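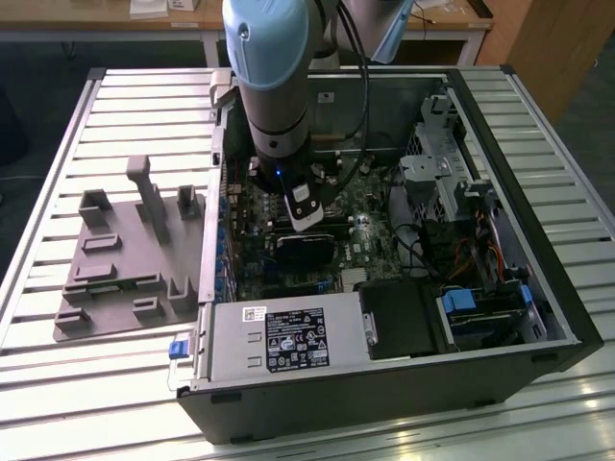
Home | Services | Equipment | Safety notices | Contact

Safety notices / Robot cells / Questions and answers

Unintended downward movement in the Simau cell: frequently asked questions

The following answers have been prepared for staff, partner laboratories and visiting students who use the Simau cell at the Szalai building. They should be read together with the cell's operating instructions. Where the two differ, these answers take priority until the instructions have been reissued.

What happened?

In April, during a programme of work on desktop computers, an arm continued to move downwards after its fingers had touched a motherboard. The movement should have ended at first contact. It went on for a further 10 millimetres of commanded travel before the controller raised a protective stop. The board flexed and was damaged beyond use.

Was anyone hurt?

No. The operator was standing outside the marked area and had no need to reach into the cell. The event was nevertheless recorded as a safety matter, as the same fault could have occurred while a person was placing a part by hand.

What was the cause?

The review found two causes, which had to be present together.

The first was a wrong setting. The contact limit had been raised during an earlier trial with stiff connectors and was not returned to its normal value. The limit is stored with the tool, not with the task, and was therefore carried over to the next user without any message on the screen.

The second was a wrong height. After a change of fingers, the tool length held by the controller was that of the previous set. The arm accordingly believed that it was higher above the board than it was, and approached at travel speed where it should have been moving at contact speed.

Why did the Olik supervisor not stop the arm sooner?

The Olik supervisor compares the force measured at the wrist with the limit stored for the tool. It behaved as designed, but the limit it had been given was too high. Olik does not at present judge whether a limit is sensible for the part being handled. A request for such a check has been made to Gestura, who maintain the software.

Was the emergency stop working?

Yes. It was tested on the same day and again during the review. It was not pressed, for the controller had already halted the arm by the time the operator reacted.

Is the cell in use again?

It is in use with restrictions. Work inside open computer cases is permitted only at reduced speed and only with a trained second person present. Unattended running is suspended for all tasks, including those which do not involve a computer.

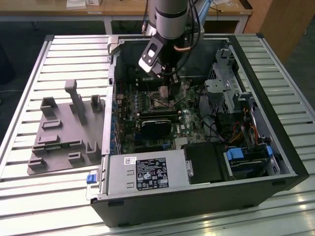
Gripper fingers above the motherboard in an open desktop tower, with the grey fixture plate to the left.

Why is work inside a computer case treated separately?

A case leaves little room for error. The drive cage, the power supply and the wiring all stand close to the path of the tool, and a motherboard will bend under a load that a solid block would bear without harm. Cables present a further difficulty. A finger may catch a loop of wire without producing enough force to register as contact, and the load then appears only when the arm withdraws.

What must be done before a run?

The operator must carry out the following in order:

1. Confirm that the computer has been disconnected from the mains.
2. Read the tool name on the controller and compare it with the fingers fitted.
3. Touch off on the reference block and accept the new tool length. A stored value must not be used after any change of fingers.
4. Open the limits page and restore the default values.
5. Check that the case and the fixture plate cannot slide on the table.
6. Run the approach once with the target height raised, and watch the whole movement.

The entry in the cell log must be signed before the first full run.

May a user raise the contact limit?

Only with written approval from the cell supervisor. The approval covers a single session and the limit must be restored before the user leaves.

What should be done if the arm stops while touching a part?

Press the emergency stop and leave it pressed. Do not clear the message and do not pull the part free. A stopped arm may still be holding a load against the board, and resuming can cause it to complete the move that was interrupted. Inform the supervisor, who will back the tool away under manual control. The part should remain where it is until the position of the arm has been written down.

Does the fault affect earlier results?

The review examined 800 logged runs. Of these, 400 were made after the limit had been raised. No other run showed contact beyond the normal value, and the results may be used. Users who wish to see the force records for their own sessions may request a copy.

Will my booking be honoured?

Bookings remain valid, but tasks planned for unattended running will need more staffed time. Users should contact the cell office before travelling. No charge will be made for sessions moved as a result of this notice.

When will the restrictions be lifted?

No date has been set. The restrictions will remain until the limit is stored with each task, and the controller refuses to start after a finger change without a fresh tool length. The first of these changes is being tested. The second has not yet been delivered.

Whom should I contact?

Questions may be addressed to Barnabás Szűcs, cell supervisor, through the contact page. Faults and near misses should be reported at once by telephone from the cell and not by e-mail.

Contact | Accessibility | Privacy | © Simau Cell Office | Back to top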